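Second month with the arm, and some notes on cables

I promised to write again when the arm was standing on its own legs, and now it is July and I have no more excuses. The arm stands. It has no legs, of course, it hangs from a frame, but you understand me.

For those who did not read the first part: I share a workshop in Sistberg with a few other people who build things in the evening. One wall is mine. Last winter we bought together a used robot arm from a company that was closing its test room, and since then I am the person who knows the most about it, mainly because I read the manual on the train. My project has the name Rudance. The goal is simple to say. I want the arm to take small household things from a soft surface, one after another, and lay them down in another place without pulling the surface along.

The soft surface is the difficult part. On a hard table everything is easy, the fingers come down, they close, and you go home. On cloth, the fingers catch a fold and then you have the cloth, the thing and sometimes the neighbor thing all together in the air. I had this result 12 times in one evening in spring and I stopped then, as I was getting angry with a piece of textile.

So I changed the approach. The gripper now comes straight down and stops a little above the surface. It waits there for a moment, reads the force, and only then goes the last few millimeters. If the force grows before the fingers begin to close, the program goes up again and tries a new height. It is slow. A friend of patience would like it. One full cycle for one object needs 50 seconds, and I know that a child can do it in one.

The force reading itself was the biggest work of the last month. The values were drifting, and I was blaming the sensor, then the power supply, then my own code. I wrote to the Forsberg forum (they make the adapter board which I use between the sensor and the computer) and a very polite person there asked me if my cables were free to move. I answered yes. Then I went to the workshop and looked, and the answer was no. I had tied them tightly along the wrist because it looked nice, and each time the last joint turned, the cables were pulling a little on the gripper. The sensor was measuring my cable ties.

I cut all the ties. Now the cables hang in loose arcs to the side, and the drift is almost gone. It looks much less professional than before, but I have decided that I do not care.
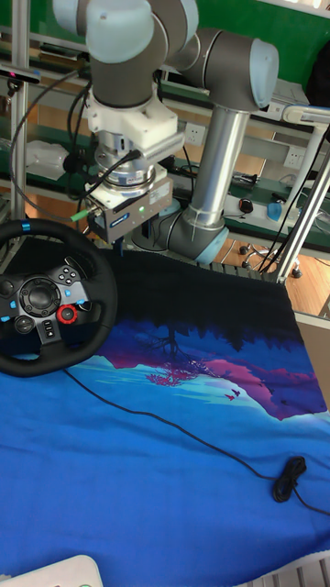
After that I repeated the whole calibration from the beginning. I let the arm go through 321 positions during one long night, with the gripper empty, and saved the force at each of them. From this I made a correction table, so the program knows how heavy its own hand feels in each angle. I tried first to do it with a formula, as a serious person should, but my formula was always a little wrong near the ends of the movement and the table was not. Perhaps someone who reads this has studied mechanics and can tell me why. I would be thankful.

About the objects. I began with wooden blocks and a sponge, and these are boring now. The blocks work nearly every time. For the next step I wanted things with a bad shape: round things, things with a hole, things with a tail. A game steering wheel is a very good bad object. It is wide, it is heavy on one side, and it has a cable that goes where it wants. The gripper has short fingers and can only take it by the rim, so the place where you grip decides if the wheel stays flat or tips over. I do not lift it yet. At the moment I only practice the approach, the stop and the touch, and I save the force curve of every try. I have 553 curves in the folder now, and I have looked at maybe the half of them. The computer mice are on the list after the wheel, and they have the same problem with the tail if you take one with a cord.

The cable of the object deserves its own paragraph. My program thinks that an object is the thing which you see from above with an edge around it. A thin cable is then either part of the cloth or a very long second object, depending on the light. Both answers are wrong. For now I just tell the program to ignore everything thinner than a finger, and this works until the day when the cable lies under the gripper and comes up with it. I have an idea to use the force for this as well. If something pulls sideways during lifting, the arm should go down again and open. I have written this part but I have not tested it with anything that can break.

One more word about printed cloth. I was using first a plain white sheet, and everybody told me that it is the best for recognition, and it is true. But in a real home there is no plain white sheet on every surface. So I changed to a cloth with a printed landscape, mountains and trees and dark and bright parts. The black objects on the dark parts are very hard. The dark forest along the top of the print is where my edge finder gives up completely, and I now start each test there on purpose – if it works in the forest, it works also on the blue.

What I still have to do before autumn:

Make a softer tip for the fingers. The metal is too slippery for smooth plastic.

Write a stop for the case when the cloth itself moves. I think I can see this by comparing the print before and after.

Change the long calibration to something that I can run in a coffee break.

I also want to bring the arm to the open evening in Multbridge, but the frame does not go through our door in one piece, and I am not very happy about taking it apart now that the calibration is good. Maybe I will go there only with a laptop and the curves. If you are from that area and you have experience with textile gripping, please write to me under this post. Short questions are also fine, I answer usually after nine in the evening, when the day job is finished and the workshop is quiet.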